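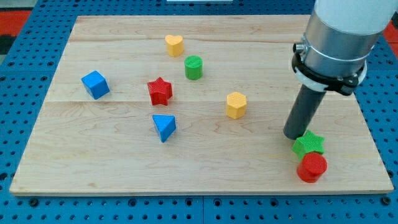
Shape blocks on a wooden board, heart, star, cube and cylinder among them.

Zunholm: Progress Report to the Semwal Fund
Reporting period: March to 31/08/2024

Dear friends at the fund,

First of all, thank you for your patience with the length of our last report, and apologies in advance because this one is probably going to run long as well. A lot has happened on Zunholm since the spring and we would rather tell you too much than leave you guessing. As you'll remember, the grant covers the first post-launch expansion to the game, which we are calling The Pilach Road, along with the work needed to keep the base game in good shape while we build it.

Where the expansion stands

The Pilach Road adds a new region north of the starting valley, reached by a mountain pass that players of the base game have been bumping up against since launch (it has been a locked gate with a rather grumpy guard in front of it, and we get a steady trickle of messages asking how to get past him). The whole region can now be walked from one end to the other without loading screens. The terrain is final except for the river delta in the east, where the water still does odd things at the edges when the tide comes in.

Of the 41 quests in the plan, all are written and most can be played through. The ones that can't are nearly all in the delta, for the reason above. We did cut one thing we had talked about with you in the spring, the traveling market that was meant to move between villages overnight. It was lovely on paper, but in play it meant that people who wanted to buy a simple lantern had to go looking for it, and our testers got fed up. The merchants now stay put and the stock changes instead. We are happier with it, and the code that moved the market around has been put to good use for the shepherds.

The new dungeon, Mondar, has taken more of our time than anything else this period. It is a sunken bell tower that players climb down through, and each floor is flooded or drained by ringing bells elsewhere in the building. Early on it was far too easy to get stuck with no way back up. We went through 2 full redesigns of the lower floors before we got to a version where every state of the water leaves at least one way out. It is now our favorite part of the expansion, and we hope you will try it in the build we're sending along with this report. Please do bring headphones, as the bells are pitched differently and it helps.

Playtesting

We opened the closed test in the early summer and 519 players have taken part so far. We read every form that came back, which took much longer than we had put in the schedule but was well worth doing. The most common complaint by far was the map, which showed the height of the mountain paths so poorly that people thought they were standing next to things that were far above their heads. We have redrawn it with shaded layers and a small marker for anything above or below you.

Opinion on the difficulty was split right down the middle. Players who had finished the base game wanted more of a fight, and players coming straight in from the valley were getting flattened by the first pack of wolves on the pass. For now we have moved the wolves further up the road and added a shelter below them where you can cook and save. There is a second test planned for the new version and we'll be watching that stretch closely.

There was also a great deal of affection for the grumpy guard, who will be getting a few more lines.

The base game

We released two patches in this period. The first fixed the crash on the fishing screen, and the second cut down loading times on older consoles and added remappable controls, which players had been asking for since the beginning. Saves from the base game now carry over to the expansion, including horses and house furniture. Furniture was a headache — every chair remembers where it stands in the house, and we had changed the houses.

Money

Spending is close to the plan. We went over by $2,000 on sound, all of it on the bell recordings for Mondar, and have covered that from what we saved by dropping the market. The music budget has not been touched yet, as the score is to be recorded once the delta is finished and we know how long the river journey lasts. We don't expect to ask for any change to the total.

What could go wrong

The delta is the main worry. If the water isn't fixed by the time the second test opens, we will run the test without that area and ask players back for it separately. Translation is the other one. The quest text grew as we went along (we do like to talk, as you can tell) and the translators will need more time than we first agreed with them. We have asked for new dates and will pass them on when we have them.

What comes next

Our work over the next period will be finishing the delta, running the second test, locking the text and recording the score. We would also love to set up a call once you've had a chance to play the build — it's so much easier to talk about the bells when everybody has heard them. The build notes list the known bugs, and there is a save file at the door of Mondar for anyone short on time.

With warm thanks from all of us on the Zunholm team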